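Print this page | E-mail this page

Bimanual Manipulation Software, Handout 4
Perception and grasp control on the two-arm cell
Instructor: Volker Wendt. Lab sections: Giuliana Paucar.
Revised 07/06/2018

4.1 Control loop

The arm controllers run as separate processes. Each publishes joint state and accepts position targets at 500 Hz. The policy or planner node runs at 25 Hz, so targets must be interpolated before they reach the joints. Use the cubic interpolator in the Evano library. Linear interpolation passes the unit tests but gives velocity steps at every waypoint, which excite the wrist.

Clock offset between the two controllers is logged at startup. Do not plan a handover if the log shows a warning.

4.2 Thin objects

Depth from the wrist camera is unreliable on thin shiny wire. A metal ring returns few valid points, and those that remain tend to land on the table plane. Segment in the color image and take height from the gripper pose. Once the ring is held between the fingertips, the depth mask for the fingers has to be applied first, or the perforated pads are read as part of the object.
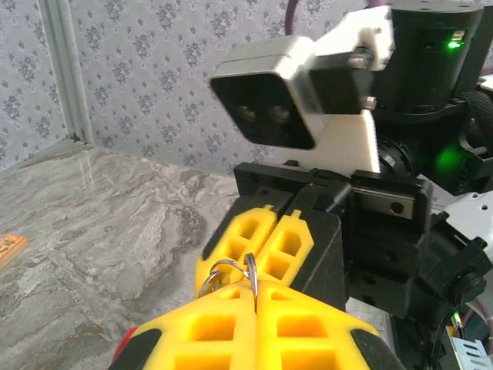

4.3 Calibration

Each arm base is registered to the fixed camera with the checkerboard. Procedure:

1. Load the board file in Vadora. Check the square size.
2. Collect 36 poses per arm. Vary the wrist rotation as well as the position.
3. Run the solver and save the residuals with the transform.
4. Repeat for the second arm without moving the board.

Composing the two results gives the transform between the arm bases. Errors add, so a small residual on each side can still produce a visible miss when the grippers meet.

4.4 Coordinated motion near contact

The planner (Duan) treats both arms as one system. Collision checks between the grippers use inflated convex hulls. The inflation must be reduced in the shared zone or no handover plan exists. Clear plastic parts are absent from the depth map and have to be added to the planning model by hand.
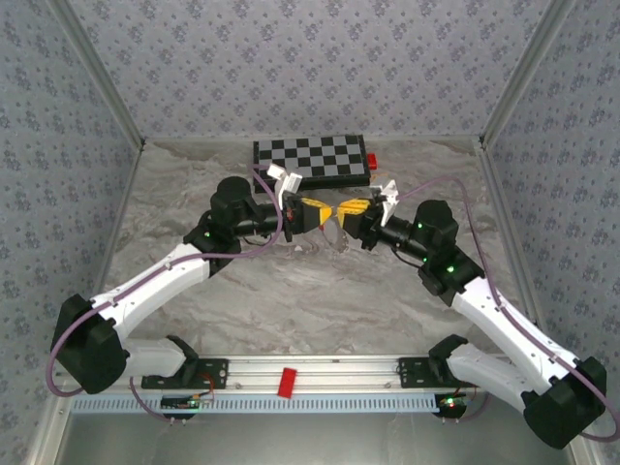
Fig. 2. Both grippers over a transparent plastic object; checkerboard at the rear.

Exercise: the course log holds 3,277 planning queries. Sort the failures by cause (inverse kinematics, self-collision, timeout) and state which would be affected by a change in hull inflation. Submit the script with the table.

Reading for next week: Sterkirine manual, sections on trajectory timing.

Contact the course office | Copyright 2018 | Back to top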